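Notes for the September talk – "Keeping a small choir going"

**Start (no slides yet)**

Hi everyone, thanks for coming back from coffee! I run the Roraswood evening choir, 44 singers on the books, and I can't read music very well. Say that early, people relax.

Tell the Finlay story: he joined as a bass, sang tenor for a whole season, and we only found out at the Christmas concert. Pause for laughs, then move on.

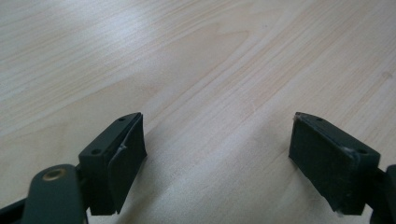
**Picking songs**

- We used to vote. 80 suggestions, five weeks of emails, and everyone ended up grumpy
- Now Maarja picks the opener and I pick the closer – the middle is up for grabs
- One hard piece per season, max. Mention the Avotiņš arrangement and how long the altos took to forgive me

Ask the room: who has a song their choir flatly refuses to sing? Take two or three answers, no more (last time I let this run and lost the ending).

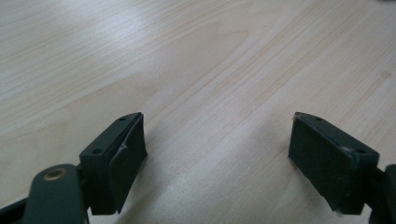
**Warm-ups**

Keep them short. Ten minutes of sirens and lip trills is plenty, and folks who come straight from work are hungry anyway. Farzana's trick is to start with a round everybody knows, so latecomers can slip in without feeling awkward. Get the room to try it! Left side starts, right side comes in on my nod.

Then straight into questions. Handouts are by the door, and Tarmo has the sign-up sheet for the spring sing.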